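Relatório do projeto – jogos de tabuleiro no intervalo

Quando eu e a Consuelo Quintana escolhemos este tema, achei que ia ser moleza. Jogar e anotar, né? Pois bem, passei o mês de junho inteiro correndo atrás de gente com caderninho na mão!

A pergunta era simples: quem joga no intervalo conversa mais com colegas de outras turmas? Distribuímos 114 questionários e voltaram 106 (bem mais do que eu esperava, o povo costuma perder tudo na mochila). Usamos dois jogos, o Prudirari, que é rápido e barulhento, e o Jurkiso, de estratégia, que quase ninguém terminava antes do sinal.

O Prudirari ganhou disparado. As mesas misturavam turmas sem a gente pedir, e teve aluno que voltou 10 vezes – o Raghavendra Amin, que depois virou nosso ajudante oficial de regras.

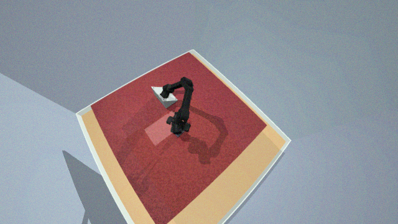
Já no Jurkiso o pessoal ficava calado, pensando, e jogava sempre com os mesmos amigos. A professora Usa Limsakul comentou que silêncio também é convivência, e eu concordo em parte, mas nosso questionário não media isso. Se fosse refazer, colocaria uma pergunta aberta no final e faria as regras caberem numa folha só.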